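4.2 Bench work before and after the arm

The small-parts bench at Betau was the first of the 2 stations we followed. Until May, boards were set out by hand on a striped card, and Baiba Kuusk's team handled 200 a shift. The blue printed arm now shares the table with them.

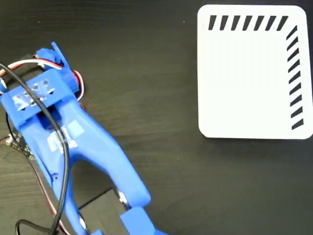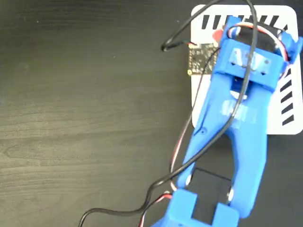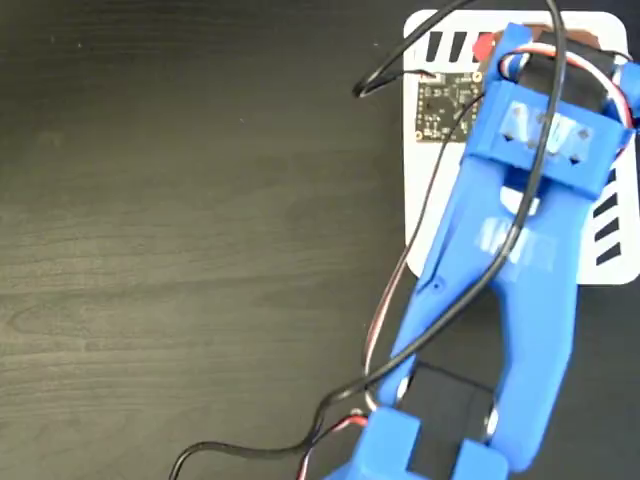
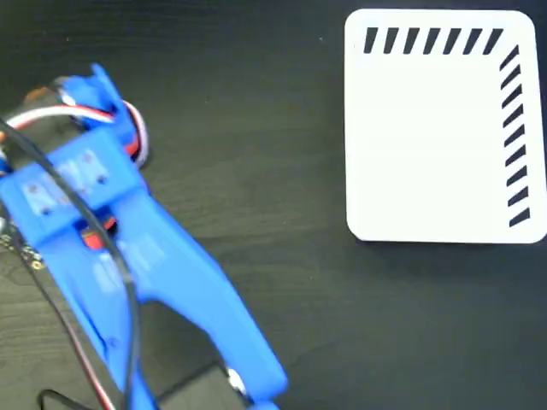 Figure 3. The arm and the striped card on the bench at Betau.

Reading time: 2 minutes

Staff told us the job had changed more than the hours had. Kuusk spends less of the shift placing boards and more of it checking the arm and its cables. Pascal Hamann, who works evenings, said he missed the steady pace of hand placement but had fewer sore wrists by Friday. Two workers wanted more training before being left alone with the arm. One said she still did the first few boards herself each morning.

We logged 177 stops at this station. Of these, 50 needed a second person, usually Uliana Levchenko from maintenance. Her time was not in the original plan, and the shift schedule was later redrawn to include it. The second station, at Fuvitz, is covered in Section 4.3.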